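Chapter 6
When the Work Moves: Automation and the People Beside It

By the end of this chapter you should be able to describe how a job changes when part of it is automated, tell the difference between a task and a job, and plan a first conversation with the people whose day is about to look different.

Key terms: task, handover point, exception, hand-guided gripper, shadow work

6.1 A laundry in Brulholm

The Brurnska laundry in Brulholm washes for guesthouses, two nursing homes and a swimming hall. It has 17 employees. In February the owners decided to try automating some of the sorting and loading, and they did something I wish more companies would do: before they bought anything, they asked the staff to write down every single thing they did in a shift. The list came to 216 tasks! The owners had guessed 30.

I love this list. I have used it in class for a while now and students always laugh at first, and then they go quiet and start reading. "Check pockets" is on it, of course. So is "turn socks the right way if Gravus guesthouse, leave them if not," and "feel if the towel is done," and "tell the new person which door sticks." Most of these had never been written down anywhere. They lived in people's hands and in talk over coffee, and a machine planner working from the job description would have missed nearly all of them.

So let us fix our first idea. A job is a bundle of tasks, and automation arrives one task at a time. When a task leaves the bundle, the rest of the bundle shifts. Some tasks get bigger, some appear for the first time, and some turn out to have been leaning on the one that left.

6.2 Teaching by hand

How does a machine learn to pick up a shirt? Cloth is hard. It folds, it hides its own corners, and it never lies the same way twice. One answer, and to my mind a very exciting one, is to let a person do the work while holding the same kind of gripper a robot would use. The person closes the fingers, lifts, lets go. The motion is recorded, and many such recordings together give the robot something to learn from.

Notice what this does to the question of skill. The worker who holds the tool is a teacher in this arrangement - and teaching is a task too, with its own tiredness, its own tricks and (we will come back to this in 6.5) its own fair price. At Brurnska the first set of recordings ran to 390 loads, and the people who made them soon had opinions on how a basket ought to be tilted so the fingers could reach in.

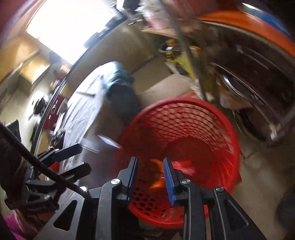
Margit Skjelbred: I was faster without it, and for the first few weeks that bothered me a lot. Then I noticed I was explaining my own work out loud, which I had never done before, and people were listening. What I want to know is who gets asked when the thing starts making mistakes. If it's me, then put that in my contract.

6.3 The handover point

Her last sentence takes us straight to the main subject of this chapter. Every automated process has places where the work passes from machine to person or back again. We call these handover points. A tangled sheet, a zipper caught on a sleeve, a pen left in a pocket: each is an exception, and somebody has to deal with it. When that effort is left out of schedules and pay, it becomes shadow work.

Good planning brings handover points into the open early. Wallin's model, which we will use through the rest of the chapter, asks four questions of each one:

Who notices that the machine has stopped or gone wrong?
Who is allowed to step in?
How long does stepping in take on a bad day?
Where is that time written down?

Try the questions on a workplace you know well before reading on. A kitchen is fine, so is a library desk or a warehouse. Keep your notes, as you will need them for the group exercise at the end of section 6.4.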